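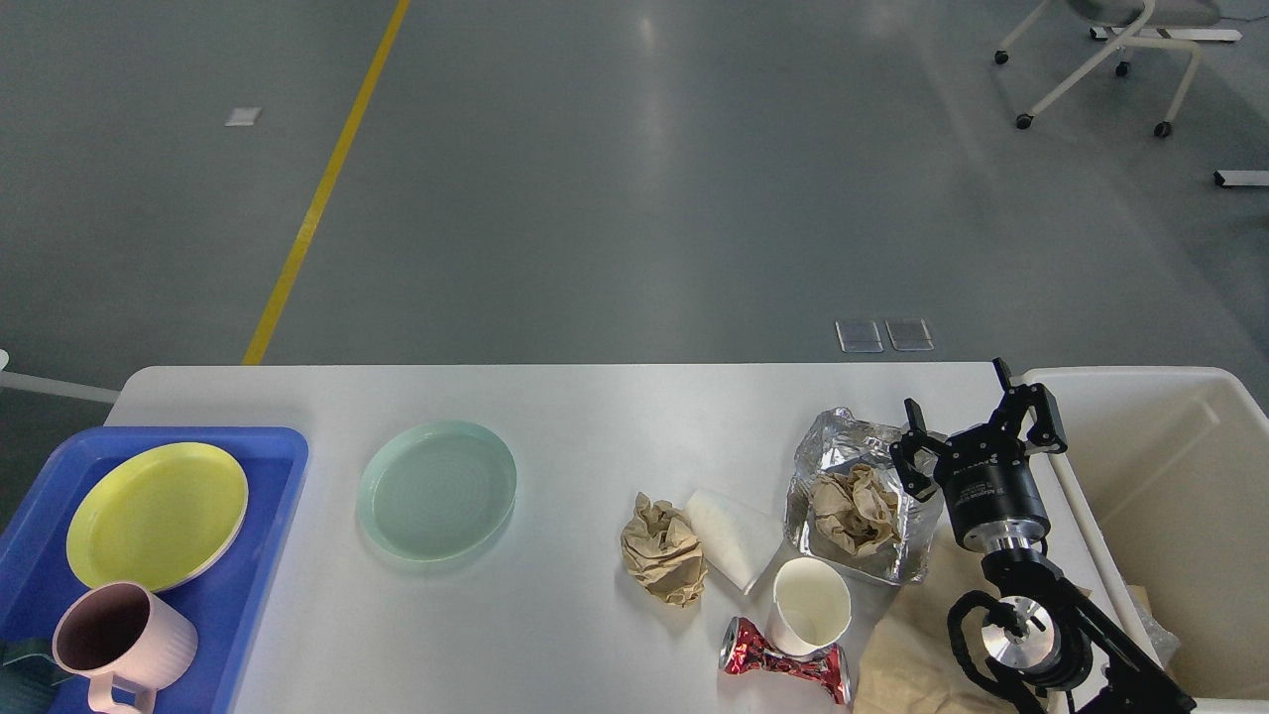
A blue tray at the end of one of the white tables.

Repair table moves to pick-up and drop-off

The monthly repair table at the Meltamport hall will run differently until further notice. The hall is closed for meetings and classes, and we can't have people sitting side by side over a toaster for an hour, which was always how the repair table worked. Starting Saturday, May 2, 2020, you can leave an item at the side door on Candmont Street and come back for it the following week.

Drop-off is from 10 a.m. until noon. Please stay in your car or stand back from the door until the person ahead of you has left. Gisela Ojeda will be at the door and will call you forward.

Put your item in a bag or box and tape a note to the outside with your name, a phone number and a plain description of the trouble. "Doesn't work" is hard to act on. "Hums but won't turn" or "stopped after I dropped it" saves a phone call. If the thing has a separate cord, charger or remote, send that too. We had four radios in December that could not be tested for lack of a cord, and two of them went home again the way they came.

What we can take: lamps, small kitchen appliances, radios, clocks, fans, hand tools, wooden chairs, and clothes that need a zipper or a seam. Clothes should be washed first and come in a closed plastic bag. They will sit for a few days before anyone opens them.

What we can't take: microwaves, televisions, anything that runs on gas, and anything you can't carry by yourself. Bicycles are also out for now. Maxence Rey did all the bicycle work and is staying home with his parents, but he is willing to talk people through a flat tire or a loose chain by phone. Ask Gisela for the number.

The limit is one item per household and up to 8 items each Saturday. When we reach the limit we will put a sign on the door. If you want to be sure of a place, call the hall office during the week and leave a message.

Repairs will be done at home by Saqib Dhanial (electrical), Heather Kinnear (sewing) and Shuzhen Wei (wood and everything else). They will call if a part is needed. You pay for the part and there is no charge for the work, same as before. Parts are slow at the moment. Saqib ordered a switch for a floor lamp in the middle of last month and it still hasn't come, so please be patient if yours is that kind of job.

The donation jar is put away. If you would like to give something, a check made out to the hall can go through the mail slot – write "repair" on the memo line. The money goes to solder, glue, thread and fuses.

We are also short of a few things. Heather can use zippers of any length, new or cut from old clothes, and elastic of any width. Shuzhen is looking for bar clamps to borrow. Label them and you will get them back.

Finally, there are seven finished items from the winter that have not been picked up, among them a green desk lamp, a hand mixer and a child's coat with a new zipper. If one is yours, come during drop-off hours and tell Gisela. We don't have room to keep them past the end of the summer – after that they go to the thrift shop on Udaleo Road.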